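Planning and Budgeting for Automation Equipment
Unit 7 handout: Hand-held grippers and bench stations

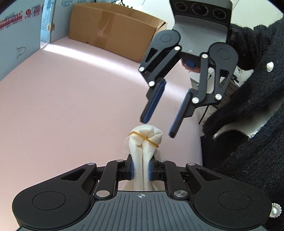 1. Purchase price and working price

The quote from a supplier covers the device. It does not cover what you need to put the device to work. In this unit, the purchase price means the figure on the quote, and the working price means everything spent before the first usable recording comes off the bench. Students tend to budget for the first and get surprised by the second.

The readings use the planning file from the Sadley bench, put together by Decha Meesuk. The bench was set up for small handling tasks with soft goods: picking up folded cloth, banding it, placing it in a box. Two grippers are used together, so every per-device cost on the list is doubled.

2. Lines that belong in the budget

Devices. Buy in pairs if the task takes two hands. A single gripper bought as a trial will not tell you much about a two-handed job.

Finger pads. Treat these as a consumable. The Sadley file replaces them after every 80 hours of use. Order spare pads with the device, as shipping on a small later order can cost more than the pads.

Cameras and lenses. Check whether they come with the gripper or are quoted separately. Brosivetti lists them separately, on the second page of the quote. Chuensuk includes them but charges for the mounting.

Cables and storage. Cables get pulled and stepped on. Carry at least one spare of each type. Storage for recordings is an ongoing cost and should go under operating expenses.

Work surface. Plain, single-color, easy to wipe down. Cheap, but it is left off nearly every first draft.

Task materials. Cloth, rubber bands, cartons. Nonwoven material sheds and stretches with handling, and bands snap. Budget by the session -- a yearly total is hard to check against what is really being used.

Operator time. Usually the largest line. Include training time, and include breaks. Holding a tool in each hand is tiring work, and a schedule without breaks will slip.

3. Comparing two quotes

Put both quotes on the same basis before looking at the totals. For each one, write down:

What is in the box
What is charged extra
Delivery time, in days
Length of warranty, and whether pads and cables are covered
Cost of a loaner if a device goes back for repair

In the Sadley case the gap between the two quotes was $3,806. Once the lenses and mounting were put on the same basis, most of it was gone. The delivery time then decided the matter: 30 days from Chuensuk, with no date given by Brosivetti.

4. Timing

Work backward from the first session. Allow time for delivery, setup, calibration and a few practice runs. If funds must be spent by the end of a budget year, place the device order first and the consumables last. Consumables can be bought locally in a few days. Devices can't.

Chalerm Hemmin's notes on the Rummont purchase (in the course folder) show what happens when this is done the other way. The cartons and cloth were delivered in February and sat in a hallway until the grippers came.

5. For next class

Draft a one-page budget for a two-gripper bench running one soft-goods task. Show one-time and recurring costs in separate columns. Mark any figure you guessed with a G and write where you would go to get the real one. Bring two printed copies -- one gets handed in, the other is for trading with a classmate.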